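I spent a morning with the Lundora cell, which swaps processors in old servers, and I went straight for the fingers. They take all the strain, poor things!

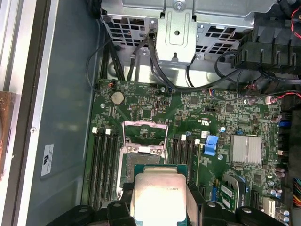 Zolik reckons fingertips should be checked every 40 swaps, and that waiting for a dropped chip is asking for trouble. I'd go sooner — a worn tip can nudge a processor sideways.

So I look over the bolts on the linkage first, then the tips.

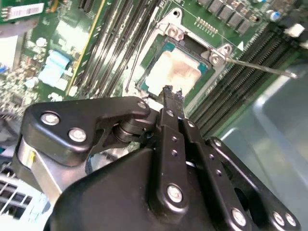

After that it's a slow test run, and then tea.

Contact us | © Sutter | Back to top

Related
Vavham's 1,478 spare parts
Grippers: 2 fingers or 6?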